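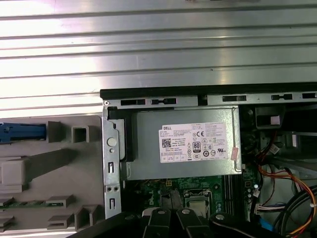 Flivama insertion set: data card and handling rules

Version 2. Maintained by the Ultberg bench group. Please read the rules before adding or reusing anything.

Contents

925 recorded attempts at placing and removing small parts with a gripper, using wrist camera views. 800 are for training and the rest are held back for testing. Work covers desktop computer interiors and upright practice boards. Failed attempts are kept and marked as failed.

Rules for recording

Mains lead out of any computer before the arm is powered. Hands stay outside the fence line while the arm is live – this includes quick nudges to a cable. Circuit cards are gripped by the edge or by a plastic block fixed to them, never across the contacts.

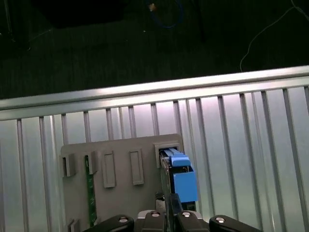

If a part binds, stop and back out along the same path. Do not raise the force limit to finish an attempt. Log the stop with code 200 and start a new file.

Boards printed at Arboleda and Grenville differ slightly in slot width, so put the site name in the notes field. 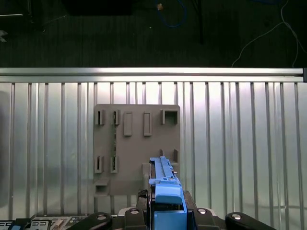
Labelling

One label per attempt: seated, partly seated, dropped or stopped. If the wrist view doesn't settle it, use "unclear". Labels are checked by a second person who has not seen the first label.

Known problems

Glare off bare metal hides edges in some files. File 2094 has no force log and should be left out of force work.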